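In Praise of the Second Sink

There is a moment in every kitchen renovation when somebody with a tape measure asks whether you really want a double sink. Single bowls are bigger, they say. You can fit a roasting tray in one. All true, and I still want to throw my arms around anybody who holds out for two.

I grew up washing up in a double sink and I've been loyal ever since, through one share house, two rentals and a very poky flat above a bakery. So when Hanne Kárason from the kitchen design studio Segura told me that more of her clients were asking for a second basin again, I was at her door on Saturday with a notebook and far too many questions.

Her favourite arrangement is the uneven pair – a generous basin on the left for the serious work, and a smaller one to its right. The big side takes the pots and the soaking. The little side is where the magic happens! A bowl can sit in there waiting its turn while you drain pasta next door. You can rinse berries in it, park the breakfast dishes, defrost the peas. It's a tiny spare room for your washing up, and once you've lived with one you'll find yourself standing at other people's sinks feeling slightly lost.

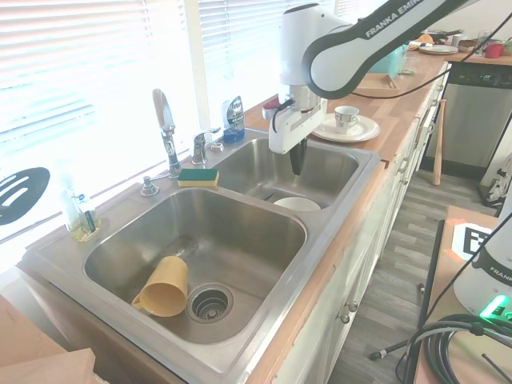
Rosario Leone isn't convinced, and wrote to tell me so after I mentioned this story in October: "I had a double for nine years and the small side was only ever a place for me to hide dirty bowls. Give me one big tub and a drying rack any day."

Fair enough, Rosario, though I'd argue that hiding dirty bowls is a perfectly respectable use of stainless steel. You can wipe down the bench, put the kettle on and feel quite civilised while one lonely bowl sits below the rim out of sight.

Where we did agree was on the ledge behind the sink. It's the most hard-working strip of any kitchen and gets hardly any thought. A tall tap with a pull-out head is a joy, and I'd have one before almost any other luxury, but it needs room around it. So does a soap pump, if you like the built-in sort. Then there's the sponge, the bottle of dish soap and whatever else drifts over from the bench. Hanne asks people to bring in everything they keep beside their sink before she draws a single line. One couple turned up with a full shopping bag.

My own rules are pretty loose. The sponge lives up on the ledge, never down in the basin. The strainer gets emptied every night, even when I'm tired and cranky. Mugs go in the big side with the strainer, small bowls in the little side, and knives don't go in either one.

And if you can get your sink under a window, do it. Mine cost me an extra $400 in plumbing and I've never regretted a cent. White blinds, morning sun, warm water up to the wrists – I'd happily wash up for a crowd.
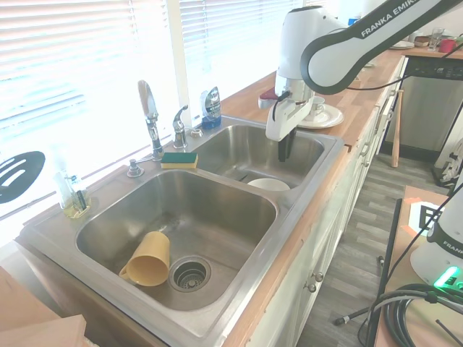
Big basin for the mug, small one for the bowl, and teacup and saucer still up on the bench.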